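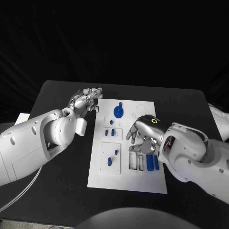

Ticket 747: pieces do not seat on white board

Opened by: Edeltraud Wyss, Platlow
Date: Apr 6, 2015
Status: open

Reported: blue knob binds on its base when turned. Two of the other blue pieces rock when pressed down. Board is white, with the two raised square plates.

Checked: board lies flat on the black table. Plate screws tightened in February, not touched after that. Large and small circle outlines measured, 18 and 4 cm, both match the drawing.

Tried: swapped knob with the spare from Ultau. Same binding. Cleaned base with dry cloth, no change.

Next: measure peg at 16 mm height and compare with spare. Quintana to send replacement base.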